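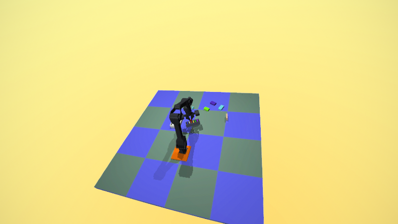 Sim demos for peg picking - how many before I stop?

Forum: Learning from demos > Gathering data

Started by fpylypenko, Jan 26, 2024

fpylypenko
Been at this two weeks, want a sanity check before I burn another one. Task is pull one coloured peg out of the rack, put it down on the floor anywhere clear. Blocks behind are clutter, never touched. All sim, all driven by me with a space mouse, no scripted runs.

Got 500 good ones saved. Policy trained on those goes to the rack fine then dithers over the pegs, closes between two of them, lifts nothing. Every time. Plan was to carry on to 2000 but my wrist is complaining.

Questions - is 2000 sane for this? And do I shuffle the floor colours now or later? Its the same checker and yellow background in every single run so far.

Fedir

ozkan_m
Don't do 2000 of the same thing. What are you varying between runs at the moment? Peg order? Rack position? If the rack is always under the gripper at the start then you've taught it "go down", not "go to the rack".

fpylypenko
Rack moves a bit, few cm each way. Peg order fixed. Blocks get thrown down at random at the back. Arm always starts folded over the same way.

ozkan_m
Well there you go. Peg order fixed means colour tells it nothing it couldn't get from position. Shuffle the order, turn the rack, start the arm from odd places. I'd bin most of the 500 tbh.

dierckx_r
Strongly disagree with binning them. Keep them, they're fine for the reach. The bit that's broken is the last few cm and thats where you want more examples. Do short ones - start the arm already above the rack, slightly off, and record only the correction and the grip. Takes me 7 seconds each once I'm warmed up. You'll do a hundred before your tea goes cold.

ozkan_m
Short ones mess up the episode lengths though. We tried it at Heltis and the thing started every run as if it was already over the rack.

dierckx_r
Then you didn't vary the starts enough? Or had too many short ones against full ones. Mine are one in four, never seen that.

ozkan_m
We varied the starts. Could be the ratio, ours was more like half and half. Not convinced but fine.

stallmont_tom
Different question, what camera does the policy get? If its only the high angled view like the picture in your post then the pegs are tiny and the fingers sit right over them. I wouldn't be able to tell red from pink at that size either, never mind choose where to close. Put one on the wrist before you record anything else or you'll be re-doing the lot in August.

fpylypenko
Only that one yes. I can re-render the old runs from a wrist view, joint states are all saved. Hadn't thought of it, thanks Thomas

stallmont_tom
Do that first then. Retrain on the same 500 with both views, change nothing else. Might be half your problem gone for one night of rendering.

petro_syd
+1 to the wrist view. Also how are you driving the grip? On my setup the button closed the fingers in one frame, and because I always hovered a bit before pressing, the policy learned hovering really really well. Close it was a coin toss. Cut the pauses out of the recordings, anything where the arm is basicaly still for more than a few steps.

fpylypenko
Oh no. I hover loads. I line it up, breathe, press.

petro_syd
Everyone does. Trim them.

dierckx_r
Don't trim all of it, leave a couple of frames or the fingers close while the arm is still coming down and you knock the pegs over. Ask me how I know

ozkan_m
On the colours - do the floor and background now, since you're re-rendering anyway. Light direction too. That arm shadow is big and dark and it moves with the arm, a network will happily use it to work out where the gripper is. Great until the lamp's somewhere else.

stallmont_tom
Only if he's ever going to a real arm. If this stays in sim leave the light alone, one less thing to go wrong.

fpylypenko
Going to a real one eventually, there's a bench for it at Cominham. Not before spring.

ozkan_m
Then vary it.

fpylypenko
Ok update. Re-rendered with wrist view, trimmed the pauses (left three frames, cheers Ruben), same 500 otherwise. Still the old floor, one change at a time. Well, two. Gets a peg out 19 times in 50 now, was zero. Misses are mostly the end pegs, it goes for the gap next to the rack wall.

Next is shuffled peg order and some short ones, one in four. Will post numbers with and without so you two can carry on arguing.

dierckx_r
Nice. Do extra on the end pegs

ozkan_m
Keep the test starts seperate from the training ones and write the seeds down. And rest the wrist.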